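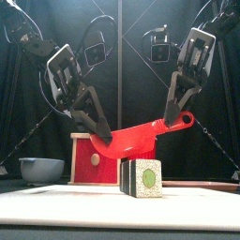 Two arms, one red scoop, and a toy sushi roll waiting its turn.

Posted 28 Jul 2024

I've been testing the Tekska tidy-up kit from Vavodard, which is a pair of arms you set up over a table and teach to put small things away. I bought the 6-month plan (360 dollars, ouch!) and I've picked up a few tricks that aren't in the booklet.

Start with a pale work surface. I tried mine on a dark walnut counter first and it kept fumbling for the edges of things. A plain white board fixed most of that, and I got mine secondhand for 20 bucks.

Give it handles. Anything long gets held by both arms, one on the handle and one on the rim, and I like it best when the second grip is close to the middle of the weight. My flat spatulas are still hopeless, by the way. Wrap a rubber band around the handle if yours are slick.
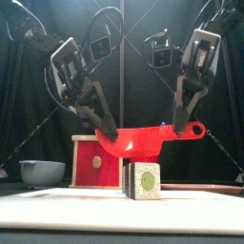
Photo: Barkero Home Workshop

Park your bowls and trays toward the back and keep the pieces you're working with up front. I spread everything out evenly at first and the arms spent forever going around things. Now the bowl goes left, the tray goes right, and the middle stays for the job.

Wipe the fingertips before every session. Dish soap on a damp cloth, then dry them well! Mine picked up flour in January and dropped spoons for a week before I figured it out.

Slow it down for shiny plastic. The speed dial goes up to 13 and I keep it at 6 for anything glossy. Wood and felt I let run faster.

Would I renew? Probably, but I'd skip the Virk add-on grips until they come down in price. The regular ones do fine with kitchen stuff, and I'd sooner spend the money on a second board so I can keep one just for food.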